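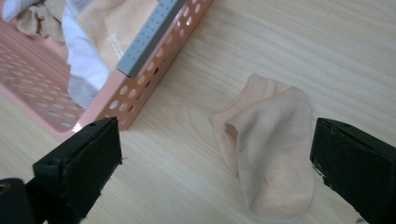
Static cling in a dryer load is a humidity problem before it is a fabric problem. In January my laundry room sits well under the level where cotton holds enough moisture to bleed off charge, and the synthetics do the rest. Thin, smooth knits are the worst offenders in my loads, and a short peach sock like the one on the table will ride inside a shirt sleeve through folding and into a drawer. A basket with perforated walls, such as the pink one, lets air through but does nothing about charge already on the fabric.

I logged 8 loads on the Hevton dryer, same detergent, same spin speed. The sensor cycle ran 57 minutes on mixed loads. Ending the cycle 6 minutes early, by hand, removed most of the cling. The waistbands were slightly damp at that point and finished on the rack before bedtime. The sensor reads conductivity across two bars near the lint screen, so a heavy towel touching the bars keeps the heat on long after the light items are done. Those light items are the ones that charge up.

Separating by material worked better than any additive. Polyester and nylon went in one load on low heat, cotton in another. Wool dryer balls made no difference I could measure. The Atel sheets worked, but left a film on the lint screen that slowed water passing through it at the sink. I wash the screen with dish soap every four loads now.

Remaining item: the duct run has two elbows and is almost certainly longer than the Hevton manual allows. I plan to replace one elbow with a straight section and repeat the timing on a Friday, when the full mixed load gets done.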